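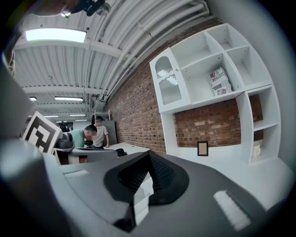
A estante branca junto à parede de tijolo, com os cubículos abertos.

Início | Diário | Oficina | Arquivo | Contacto

Tempo de leitura: 6 minutos

Junho, fim da tarde

Segunda passagem pela estante do fundo. Na primeira limitei-me a retirar o que estava fora do sítio; agora tratei das folgas, da fixação e da distribuição dos cubículos. Registo as decisões, para não ter de medir tudo outra vez quando chegar o resto do material da Kamolrat.

O móvel é branco, de cubículos abertos, encostado à parede de tijolo vermelho. Ao alto, do lado esquerdo, tem uma porta com painel de vidro fosco em arco. Sob os armários de cima corre o tampo branco, e é lá que continua o quadro pequeno de moldura escura, à frente do tijolo. Não o mudei. Ocupa pouca profundidade e sobra tampo suficiente para pousar uma caixa aberta durante a triagem.

A profundidade útil dos cubículos é de 30 cm. As caixas de arquivo que vieram da Drikel têm 40 cm no lado maior, portanto só entram com esse lado paralelo à parede. Tinha anotado o contrário no plano inicial, por ter medido a caixa sem tampa e pela face errada. Corrigi o plano a caneta e deitei fora a cópia que estava afixada na porta do armário de material.

A parede é irregular. O tijolo está à vista, as juntas são fundas e há fiadas que avançam em relação às vizinhas. Encostar o móvel até ao contacto deixa-o apoiado em dois ou três pontos altos e a rodar ligeiramente quando se carrega num canto. Optei por calços de borracha entre a costa e a parede, distribuídos a meia altura e junto ao topo. Com a parede assim, a régua de alumínio serve para encontrar os pontos altos e para pouco mais. O nível, esse, usei-o só na base e no tampo.

Os calços da base são da Nikano, dos reguláveis por rosca. Dois ficaram quase no fim do curso, ambos do lado direito, onde o pavimento desce. Aguentam, mas não dão margem para outro ajuste. Se o móvel voltar a sair do lugar, será preciso colar primeiro uma placa fina debaixo dessa zona. Deixei a marca a lápis no chão.

Fixação superior: esquadros metálicos, parafuso com bucha, sempre no maciço do tijolo e nunca na junta. A argamassa das juntas esfarela à broca e não segura a bucha. Perdi um furo por descuido, no início, e tapei-o com massa. Fica escondido pelo próprio móvel. Segundo a folha da Farora, cada esquadro suporta até 40 kg, valor que não tenciono pôr à prova. O esquadro serve para impedir o tombamento, a carga vertical continua toda na base.

Distribuição. Os pesados em baixo: resmas, catálogos, os manuais encadernados. Ao centro, o que se usa com frequência. Em cima, atrás da porta de vidro, material de consulta rara. O vidro fosco tem a vantagem de não obrigar a alinhar lombadas, e a desvantagem de esconder o conteúdo. Colei uma etiqueta no interior da porta com a lista do que lá está. Prefiro-a no interior: a cola das etiquetas antigas deixou resíduo noutra porta e demorou a sair com álcool.

Num dos cubículos do meio deixei encostada, inclinada, uma caixa impressa com letras pretas. Falta-lhe destino definitivo. De pé e direita parecia-me arrumada demais para coisa provisória e acabaria por ficar ali o ano todo – inclinada, pelo menos, incomoda. Em baixo, à direita, ficou o cilindro pequeno branco, num cubículo aberto. Também esse está por classificar. Abri na lista uma linha para cada um, com o campo do destino em branco.

Retirei do inventário antigo tudo o que já não existe. A numeração tinha buracos, referências repetidas e um código, o 595, atribuído ao mesmo tempo a um furador e a uma caixa de separadores. Mantive o 595 nos separadores. O furador passa para a lista da bancada, com outro número. Não renumerei o resto: as etiquetas coladas valem mais do que uma sequência bonita, e refazê-las custaria uma tarde inteira.

A iluminação merece uma nota. O tecto é de chapa ondulada branca, com os tubos brancos a correr na direcção da parede de tijolo, e as lâmpadas fluorescentes seguem para o fundo da sala. A luz chega bem ao tampo e mal ao interior dos cubículos de baixo, onde as prateleiras fazem sombra umas às outras. Para ler etiquetas nessa zona convém letra grande e contraste alto. Testei três papéis; o mate amarelo-claro foi o melhor. O brilhante devolve o reflexo e obriga a mudar a cabeça de posição. Uma fita de luz debaixo dos armários resolveria o tampo, que não precisa, e deixaria o problema como está.

A secretária branca do meio da sala ficou fora deste trabalho. Enquanto não houver acordo sobre o que lá pode pernoitar, qualquer arrumação dura uma manhã. O mesmo para a estrutura alta e branca da parede do fundo, que precisa de ser descarregada por completo antes de se lhe tocar. Medi apenas a passagem entre o painel cinzento e ela, para saber se o carrinho entra. Entra, desde que vá de frente e sem caixas salientes.

Limpeza do tijolo: aspirador com escova macia, sem água. A água escurece a face e arrasta o pó para as juntas. Atrás do móvel fiz duas passagens antes de o encostar, e saiu ainda bastante areia. É provável que volte a acumular-se na costa, pelo que deixei livre a folga criada pelos calços e não lhe pus perfil de remate.

Ferramenta usada: berbequim com broca de vídia, nível, régua de alumínio, chave de fendas, lápis de carpinteiro, aspirador. Consumidos: buchas, parafusos, um tubo de massa quase inteiro, papel de etiqueta. Falta repor as buchas; restam as do tamanho errado.

Por fazer:
– reapertar os esquadros passadas algumas semanas;
– decidir o destino da caixa impressa e do cilindro branco;
– passar a lista interior da porta para o ficheiro comum;
– confirmar com a Kamolrat a altura das caixas novas antes de reservar cubículos;
– devolver o nível grande.

Saí às sete e meia. O tampo estava nivelado nos dois sentidos, com a bolha ligeiramente encostada à direita no sentido do comprimento. Volto a medir de manhã.

Imprimir | Enviar por e-mail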